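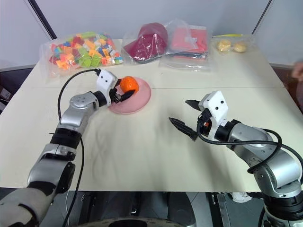

## Chapter 4: Looking After the Grippers

I learned gripper care the hard way, on a two-armed cell at Plestley. I'd skipped the 500-hour check (it was June, I was busy!) and the left fingers started closing a hair late. Sigita Lepik, who taught me most of what's in this chapter, made me pull both grippers and clean them while she drank her coffee.

So we'll start there. You'll power down, check the cables along each arm for rubbing, then take off the fingers and wipe the rails. Give yourself 20 minutes per side the first time. Belts and joint housings can wait for the 1,000-hour service, and we'll get to those in Chapter 5.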